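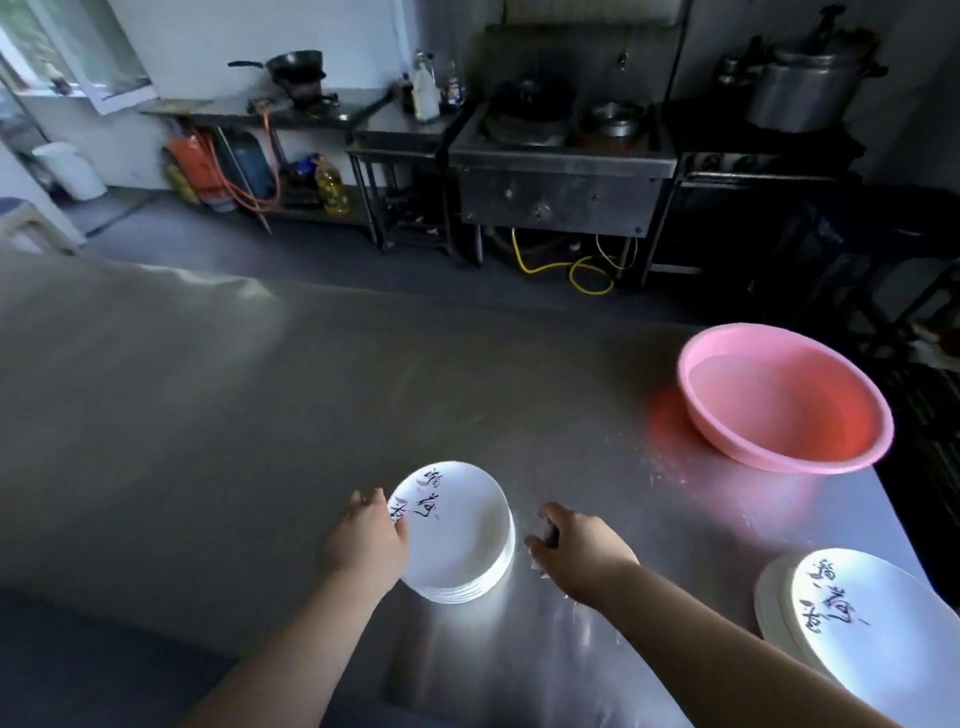 White plates, steel worktable, pink basin. Stove and wok along the back wall.

Tumari Plates

Version 1.2, README last revised in January

Tumari Plates is a collection of short clips of plates being wiped by hand and stacked in a restaurant kitchen. It is one part of the larger Haline set on kitchen chores. The other parts (chopping, sweeping, putting away dry goods) have their own READMEs and are not covered here.

Contents

clips/ 1138 clips, one folder per session
stills/ single images taken from the clips
labels/ one CSV per session
notes/ session notes, plain text
objects.csv list of object names and their definitions

There are 23 sessions. Session folders are numbered in the order they were checked, so the numbers say nothing about the order of the work. Session 9 was merged into session 8 and its number was not reused.

The activity

The task is a simple one. Plates are wiped with a cloth on a steel worktable and collected in stacks. One hand steadies the plate and the other moves the cloth over the face or along the rim. Some people leave the plate flat on the table, others lift it and turn it as they go. Both count as wiping and share one label.

A stack can be plates waiting for the cloth or plates that are finished. We do not label which. In the first version we tried to, and the two annotators disagreed so often that the column was dropped. If you need that distinction you will have to follow a plate through the whole clip.

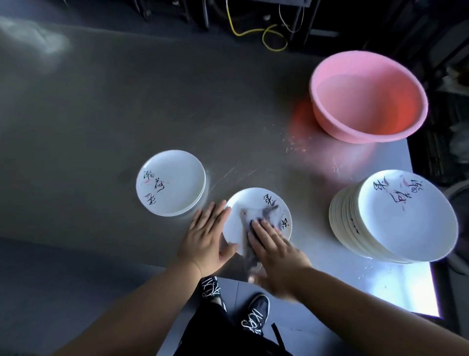
Objects

objects.csv has 32 entries. The ones used most are listed below with the wording the annotators worked from.

plate: any round white plate with a rim, decorated or plain. One plate alone on the table, or one held in the hand.
plate_stack: two or more plates resting on one another. A stack keeps the same ID as it grows or shrinks. If it is split in two, the taller part keeps the ID.
cloth: any wiping cloth, gray or otherwise, bunched or flat.
basin: plastic basin, with or without water in it.
water: labeled only when it is inside a container. Streaks and drops on the tabletop go under table_wet.
table_wet: yes or no, one value per clip. Glare on the steel is easy to mistake for water. When the annotators could not tell, they entered "unsure".
wok, pot, kettle: background objects, labeled once per clip and not tracked.

Much of the crockery carries brush-style Chinese characters. The inscription on some plates reads 瀚荷堂, with small pink and red strokes beside it. We transcribed it when all three characters could be read and left the field blank otherwise — partly covered writing is never filled in from memory. Characters that are upside down or at an angle are transcribed in normal reading order.

Labels

Each row has a start time, an end time, an action and up to three object IDs. The actions are pick_up, put_down, wipe, turn, slide, wring and idle. Times are in seconds from the start of the clip. Wiping starts when the cloth touches the plate and ends when it leaves it for more than one second.

Lejla Stoyanova and Hooman Safavi did the labeling. Biljana Petkov went over every session afterward and corrected 57 rows, mostly end times for wipe. Her changes are listed in notes/corrections.txt with the old values kept.
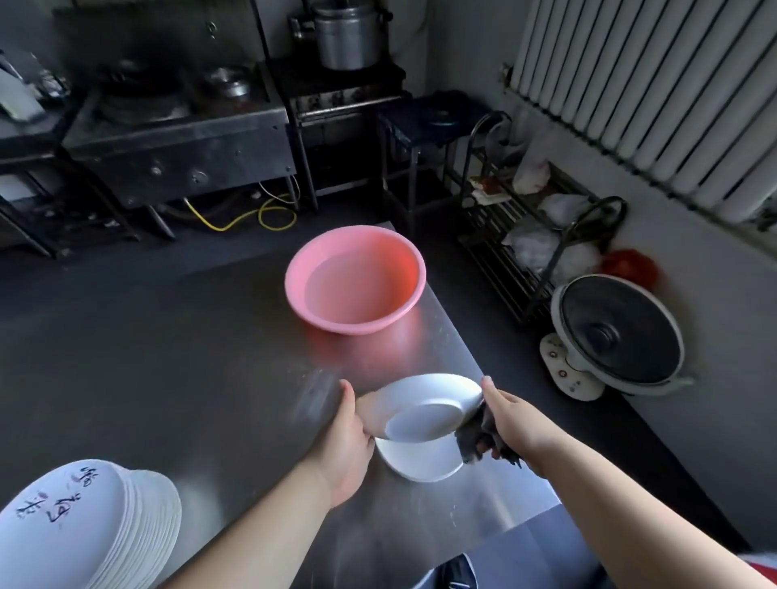 Wiping along the rim with the plate lifted. Labels: wipe, plate, cloth, plate_stack, basin.

Known problems

The actions are unbalanced. wipe is by far the most common and wring is rare, so don't expect much from a model trained on wring alone.

Stack heights are estimates. Rims near the bottom are hard to separate and the column stack_height should be read as a rough guide.

White plates against bright steel give weak edges. Outlines in the sessions with strong window light are less exact than the rest.

Session 14 has two label files. Use the one ending in _b. The other is there only so that older scripts keep running.

Use

The set is free for research and teaching. Please do not repost single clips outside a paper or a class. If you publish results, cite the set as "Tumari Plates, version 1.2" and name the sessions you left out, if any.

Contact

Azra Golob looks after the files and the object list. Questions about the CSV format go to Hrvoje Ionescu. When reporting a wrong label, give the session number, the clip number and the row.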